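Sturnlow Community Forum > House and Home > Kitchens

Thread: Are "hydration" cups just cups? Minelell claims

Page 1 of 1

tarnwife
I'd like some level heads on this. My sister-in-law has bought into the Minelell thing in a big way. For those who've been spared, Minelell sell drinking cups and a wall chart and a little booklet, and the booklet says that most people go through the day short of water and that drinking from their cup on their timetable will sort out tiredness, headaches, dry skin, poor sleep and (I am quoting) "afternoon fog".

The timetable is a cup on waking, a cup before each meal, one mid-morning, one mid-afternoon, one at six and one at bedtime. The bedtime one alone would have me up three times in the night.

She has given me the booklet and is waiting to hear what I think. I think it's a cup. Has anyone here done it for longer than a fortnight?

pebbledash
I did it for most of a winter. I slept worse, for the reason you give. My skin was the same skin. I did have fewer headaches, but I'd cut down on coffee at the same time so I can't tell you which it was.

Okafor
I'm going to stick up for it a bit. I'm a terrible drinker of water, always have been, and I can get to teatime on one mug of tea. Having a cup that lives on the worktop and gets filled at set times has made me drink more. I feel better in the afternoons. I don't much care whether it's the cup or the timetable or wishful thinking.

tarnwife
Okafor, that's fair enough, but would a jam jar have done the same job?

Okafor
Probably. I didn't have a jar on the worktop though, did I. I had a cup.

Ron_at_the_lock
The bit I'd question is "most people are short of water". Says who? The booklet my wife brought home has a figure in it, 2,478 people surveyed, and there's no word of who they were, who asked them, or what they were asked. If you ask people "do you think you should drink more water" they all say yes. They'd say yes to more vegetables too.

I wrote to the address on the back and asked. I got a leaflet about the wall chart.

pebbledash
I got that leaflet as well!

Halldóra Egilsson
I worked on hospital wards for a long time, on the catering side and later in training, so I've sat through more talks about fluids than I'd wish on anyone. For a healthy adult, thirst does a decent job. You get water from tea, from milk, from soup, from fruit, from the potatoes on your plate. The idea that tea doesn't count because it makes you go is one I have heard from people who should know better. It counts.

Where I would be careful is with older people, who can lose the feeling of thirst, and with anyone who's poorly or has been out working in hot weather. There a bit of prompting is a good thing. And there are others who've been told by their doctor to limit what they drink, and a chart on the wall telling them to have another cup is no help to them at all. I looked for a line about that in the booklet and couldn't find one.

Okafor
I hadn't thought about people told to limit it. That should be in there.

dunnock77
Can I be the awkward one. You're all talking as if Minelell were doing something wicked. They sell a cup. If people drink more water, good. My mum is 81 and she has the chart up and she likes ticking it off, and I would sooner she had that than nothing. Not everything has to be proved in a laboratory before you're allowed to enjoy it.

Ron_at_the_lock
I've no objection to your mum ticking a chart. I object to "ends afternoon fog". Either it does or it doesn't, and if it does they could show me. They could tell me what afternoon fog is while they're about it.

dunnock77
It's being tired after lunch, Ron. Everyone knows what it means.

Ron_at_the_lock
Then lunch would be my first suspect.

marrowfat
Slightly off to one side, but how big is the cup? I can't find it on the box or in the booklet. The whole timetable is in cups. If the cup's small it's hardly anything, and if it's one of these great tall things you'd be drinking all day.

tarnwife
Good question, and no, I can't find it either. I'll measure hers when I'm next round.

Agnes Geddes
Long post, sorry. I kept a diary of what I drank for 40 days in the spring, before I'd heard of Minelell. I'd been getting headaches and wanted something to show the nurse. I wrote down every drink, how much, and how I felt at four in the afternoon out of ten. I used my ordinary kitchen jug to measure.

I went back through it last night. My best four o'clock scores came after very ordinary days: two mugs of tea, some squash, a glass of water with dinner. My worst scores all came after bad nights, whatever I'd drunk. There was one day when I had a huge amount, because I'd been gardening, and I gave that a four.

I know one woman and a notebook proves nothing. The nurse said much the same, very kindly, and then asked when I'd last had my eyes tested. New glasses. The headaches have mostly gone.

pebbledash
Eyes! I never once thought of eyes.

Okafor
Agnes, did you drink more on the days you felt well, or feel well on the days you drank more? I'm asking because I'd expect to see it one way round or the other.

Agnes Geddes
Neither, as far as I could see. I did look for it. I half wanted it to be there — it would have been cheap and easy to fix. The sleep column was the only one that seemed to go with anything.

dunnock77
With respect, that's you. Somebody else might be different.

Agnes Geddes
They might. I'd like to see their notebook.

tarnwife
Measured it. Filled to a finger below the rim, her cup took a bit over a third of a litre by my jug. My jug isn't a scientific instrument. So eight of those, if I've read the timetable right, is getting on for three litres, on top of tea and whatever's in your food. That's an awful lot for somebody of her size who sits at a desk.

marrowfat
Thank you. I make it nearer 2.8 but who's counting. It's more than I'd give a horse. (It isn't, I know, please don't write in.)

Halldóra Egilsson
It's more than most people need, certainly in cool weather. For most healthy adults, spread through the day, it will just mean more trips to the loo. I'd still be happier if she went by thirst. The people I'd worry about are the ones who see a target and try to beat it, or drink the lot in one go because they've fallen behind on the chart. That can make you properly ill.

tarnwife
She does catch up in the evening. I'll say something.

Ron_at_the_lock
And what does it cost, the cup and chart together? My wife won't tell me.

pebbledash
Enough that I told my husband it was half.

fenlander_bob
Coming at this from the other end. I run a stall and I've sold plain cups and tumblers for years. People ask me every week whether one sort is better for you than another. Taller, wider, darker, "does the blue keep the water fresher". There was a firm called Flesivar a few years back whose whole pitch was that the colour of the cup calmed the water down. I had the rep stood in front of me telling me this with a straight face. I asked him how you'd know if water was calm and he said you'd notice a difference in the taste.

So I poured the same tap water into one of his and one of mine and had him shut his eyes. He got it wrong both times. He still left me a price list.

marrowfat
Two goes isn't many. He could have been unlucky.

fenlander_bob
He could. I offered him a third and he had to be getting on.

dunnock77
I do think there's something in liking the cup you drink from, mind. I've got a favourite mug and tea is nicer out of it. You can laugh.

Ron_at_the_lock
I wouldn't laugh at that. I've a favourite mug myself. I just haven't written a booklet about it.

tarnwife
I think I've got what I came for, thank you all. What I'm going to say to her is: drink when you're thirsty, a bit more when it's hot, leave off the bedtime one, don't try to catch up, and if you're still worn out every afternoon go and see somebody about it, because it might be your eyes or your sleep or your iron or anything. I'll leave out what I think of the wall chart.

Okafor
I'm keeping my cup on the worktop. But I'll stop going by the timetable and see if I notice. I'll write it down this time, Agnes.

Agnes Geddes
Do! Put the sleep in as well. And decide what you're scoring before you start, or you'll end up marking yourself kindly.

dunnock77
Mum is staying on the chart and I'm not going to be the one who takes it down. I have moved her bedtime cup to after tea though. She's had two nights straight through, for what that's worth, which Ron will tell me is nothing.

Ron_at_the_lock
Two nights is two nights. Ask me again in December.

fenlander_bob
For anyone still shopping, a plain one does the job. No chart, no booklet, holds water.
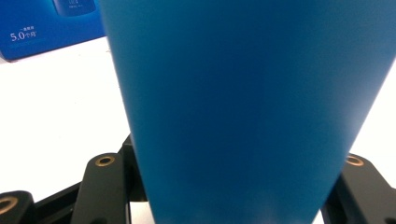 Plain blue, wide at the top. Makes no claims.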